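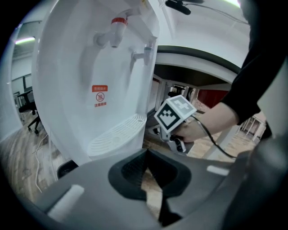

Samina Swati put the change in terms of time: before the project she planned her shift by the clock, and now she plans it by how many recordings are still open on the list. Several of the people we interviewed at Nukell made the same point in other words. The job used to end when the room was in order. Now it ends when the room is in order and the session has been accepted.

5.2 Demonstration as a second job

Nukell employs 62 people in office services. In March, 5 of them began recording everyday tasks with hand-held grippers, so that the tasks could later be passed to the Vasitum system. The work was added to existing duties — no one was hired for it. Each session lasts 60 minutes, and by the close of our study the group had handed in 375 sessions.

Workers told us the recording itself was easy to learn. What took longer was giving up habits. People who had always used both hands and a hip to move something had to do it with two fingers on each side, at a steady pace, and sometimes again from the start when a session was rejected. Two said they had begun to move that way outside the sessions too.

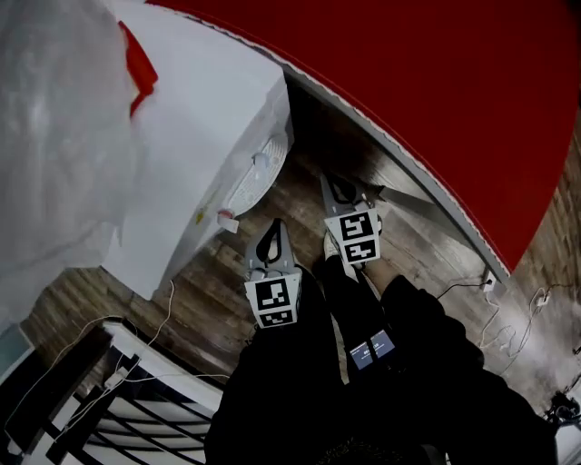 Figure 4. Paired hand-held grippers with square markers, pointed toward the floor.

Rejected sessions were the main source of complaint. The review software, Itine, returns a code but no explanation, and supervisors could not always say what the code meant. Workers kept their own list of likely causes and passed it around on paper. Management did not know about the list until our interviews — it has since been added to the training material.

Pay was raised less often than we expected. The question of who would do the tasks after the handover came up in every interview, and we return to it in Section 6.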